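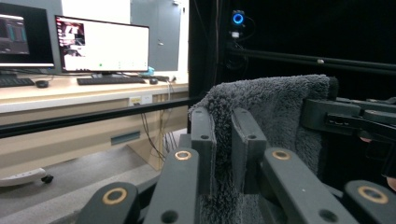
Slide 1: dark grey towel over the finger plates, desk behind

Speaker notes – Teaching sensors with the Zilliva kit

Start once the door is shut. Say who I am and that Gaétan Després wrote the worksheets.

The club at Donavside has run since April. Pupils work in pairs. Each pair gets 2 light sensors, a motor board and a battery box. Spare leads are in the lid.

First lesson is the light sensor only. Leave the motors in the box. Pupils read the number on the screen, put a hand over the sensor and read it again. In our room the reading by the window was 1270. Ask the audience what they would expect under a desk. Wait for answers.

Next slide. Thresholds. Most pupils pick a number and stick to it, then the blinds go down and the program stops working. Let that happen. Si-woo Wi has them take 9 readings and write them all down before choosing – I now do the same.

Show the loop on the board. Read it out line by line. The pause is 4000 milliseconds, so mention that pupils will think it has crashed.

Next slide. Marking. I look at the notebook first and the program second.

If short of time, skip the part on Dustness and go to questions. Worksheets are on the table by the exit, one per school please.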